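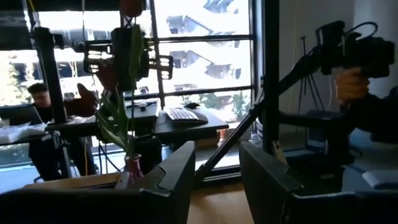 Keeping cut flowers going through a hot week

I buy one bunch of flowers a week, on Saturday, from Thu Đồng's stall at the end of the market closest to the car park. It is a small budget item and I have kept it up through two moves and a stretch of not working much. For years I got four days out of a bunch and assumed that was normal. These days I usually get nine or ten, and I once got 11 out of a stem of gerbera, which surprised Thu as much as it did me.

Most of what I changed is dull. I am writing it down as my sister-in-law Kiều Hà keeps asking and I keep forgetting to answer her message.

Getting them home

I used to do the flowers first and the groceries second, so they sat in the ute with the windows up while I queued for bread. Now I pay for them first and Thu leaves them in the bucket until I come back. In winter it makes no difference. In January they are half cooked by the time you have found your keys.

Cutting

I had been using the kitchen scissors, the same pair that opens the chook feed. They pinch the stem flat. I bought a proper pair of snips, brand name Abreu, and they cut clean. Take off two or three centimetres, on an angle, and get the stem into water straight away. I recut every second day. It takes a minute while the kettle is on.

Any leaf that would sit under the water comes off. Leaves above the water can stay, and I like a bit of green, so I leave more on than the books say to.

Water

Cool from the tap for most things. Tulips want it colder. Gerberas want only a few centimetres of it or the stems go soft, and this is the one I got wrong the longest, filling the vase to the neck and wondering why they bowed over by Tuesday.

I tried the sachets, a teaspoon of sugar, a splash of bleach, sugar and bleach together, half an aspirin and a copper coin. The sachets work. Sugar and bleach works nearly as well if you measure it. The aspirin did nothing I could see, and the coin certainly did nothing. Changing the water did more than any of them. If you do one thing on this page, do that.

The vase

Wash it with detergent and a bottle brush. A rinse is not a wash. There is a film on the inside of a vase that has had flowers in it, and you can feel it with a finger. For narrow necks I use a spoonful of uncooked rice and some warm soapy water, and shake it over the sink.

I own too many vases and use three. Small ones get used the most. One stem in a small vase looks finished, where five stems in a big one look like you ran out of money. It also means a bunch can be split up through the house, and when one flower goes off it doesn't take the others with it. Coloured glass is handy as well - it hides the water on the days you haven't got to it.

Where they go

Keep them off the windowsill, off the top of the fridge and away from the fruit bowl. Bananas are the worst. My neighbour Cường Âu lost a whole bunch of carnations overnight beside a bag of ripe mangoes and went back to complain to the stall, and had to be talked down.

At night in a heatwave I move everything to the laundry floor, which is tiled and faces south. We had a night in there at 37 degrees inside the house before the change came through, and the flowers came out of it better than we did.

What lasts

Carnations and chrysanthemums go longest. Alstroemeria is good value. Lilies last but I can't have them with the cat. Roses from the supermarket are a lottery. Dahlias give you three days whatever you do, and I buy them anyway when they come in.

Quyên Hoàng asked in the comments last time about natives. Banksias and kangaroo paw more or less look after themselves, and they dry well if you just stop topping up the water. I have a banksia in the hall that has been there since the old house. It needs dusting.

I still haven't worked out hydrangeas. I have read that you can dunk the whole head in a bucket, and I did it once, and it drooped again by dinner. If anyone has better luck, leave a note and I will try it when they are back at the market.

Filed under: Home, Garden & Market Days

Recent posts
Repotting the lemon, second attempt
What I paid for seedlings in July
A bread tin worth keeping
Slow cooker lamb, less salt this time
Fixing the back gate latch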